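# Astis Section Tagger

Astis Section Tagger places room tags and level marks on section and elevation views in building models. It reads the active view, collects the elements that cross the cut plane, and writes one tag per element at the offset set in the profile. Dimensions are left alone.

## Requirements

- Guder model viewer, version 5 or later
- A project with at least one named level
- Write access to the project folder

Files saved by the Saser exporter open without conversion. Linked files are read but never tagged.

## Install

Copy the `astis` folder into the viewer's `plugins` directory and restart the viewer. The command appears under **Annotate > Section Tags**. If it is grayed out, the active view is a plan or a schedule.

## Profiles

A profile is a plain text file in `astis/profiles`. Lines that start with `#` are skipped.

```
tag_family = RoomTag_Small
offset = 20
skip_hidden = yes
levels = all
merge_limit = 2
```

`offset` is in millimeters at paper scale. `merge_limit` sets how many overlapping tags are stacked before the rest move to a leader line. With `levels = all`, reference levels with no floor attached are also marked; list level names separated by commas to avoid this.

Elements are matched by category first and by type name second. A type name in quotes must match exactly, including spaces. Without quotes, any type that starts with the given text is accepted.

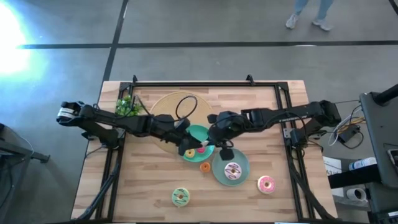
*Wooden tabletop in a black aluminum extrusion frame, concrete floor.*

Running the command twice on the same view replaces the first set of tags. Tags that were moved by hand keep their position if `keep_moved = yes` is present in the profile. The default is `no`.

## Test model

The repository includes `ostrowski.gmd`, a split-level building with 986 taggable elements and a ramp between the two lowest levels. The expected output is in `tests/expected`. Compare with:

```
astis-check ostrowski.gmd --profile default
```

Differences in tag order are ignored. Differences in position are listed by element ID.

## Known issues

- Curved walls get their tag at the chord midpoint, which can fall outside the wall.
- Level marks are drawn twice when a section is split into more than one segment.
- Undo removes tags one level at a time.
- Type names with a trailing space are not matched, even in quotes.

## License

MIT. The tag families in `astis/families` may be edited and shipped with a project.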